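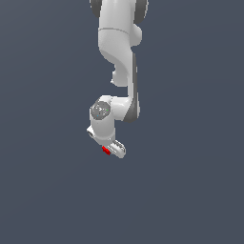
Bras robotisé blanc, image de synthèse.

À Trurudon, le long chemin vers un jugement

24 septembre 2025

Le tribunal de Trurudon a trois salles d'audience, et la plus grande contient 56 places assises. Pour le procès de la caisse d'épargne Lellora, il en faudrait beaucoup plus. Les parties civiles sont 961, presque toutes des retraités de la ville et des villages de la côte, qui avaient confié leur argent à cette société et qui ne l'ont pas revu. L'ouverture est prévue en janvier. Elle a déjà été reportée deux fois.

Je suis venue dans la région pour comprendre pourquoi une affaire que tout le monde ici juge simple demande tant d'années. La réponse que l'on me donne au greffe est courte : le dossier est lourd et les juges sont peu nombreux. On me montre une armoire, puis une deuxième dans le couloir. Les premières plaintes y sont encore écrites à la main.

La société Lellora promettait un intérêt fixe, versé chaque trimestre. Pendant longtemps, elle l'a versé. Selon l'accusation, cet intérêt était payé avec les dépôts des nouveaux clients, et une partie des fonds partait vers une filiale installée à Danen, de l'autre côté de la frontière. La défense conteste cette lecture. Elle parle de mauvais placements et d'une gestion imprudente, ce qui, devant la loi, se punit moins sévèrement.

C'est justement Danen qui retarde tout. Les relevés bancaires de la filiale ont été demandés par la voie officielle, puis redemandés, parce que la première traduction n'était pas certifiée. Quand ils sont enfin arrivés, 43 pages manquaient. L'avocate d'un groupe de plaignants m'explique qu'elle préfère attendre ces pages que de commencer sans elles et de voir le jugement annulé en appel.

Dans le quartier Farahani, où la caisse avait son premier guichet, le local est devenu une mercerie. La commerçante a gardé le vieux comptoir. Des anciens clients entrent encore quelquefois, regardent, et sortent sans rien acheter. L'un d'eux, ancien marin, me dit qu'il avait déposé le prix de son bateau. Il ne croit pas qu'il sera remboursé, mais il veut entendre la lecture des faits à voix haute, dans sa ville.

Plusieurs plaignants sont morts depuis le début de l'enquête. Leurs enfants ont repris la procédure, ce qui oblige le greffe à vérifier chaque succession. Un fonds d'aide a été ouvert par la commune, avec une avance unique de 450 euros par foyer. Pour la recevoir, il faut présenter le livret d'origine, et beaucoup de gens l'avaient rendu au guichet lors de la fermeture.

Pour l'audience de janvier, le tribunal cherche maintenant une salle à louer. Le gymnase est trop froid en hiver, et le cinéma demande à garder ses séances du soir.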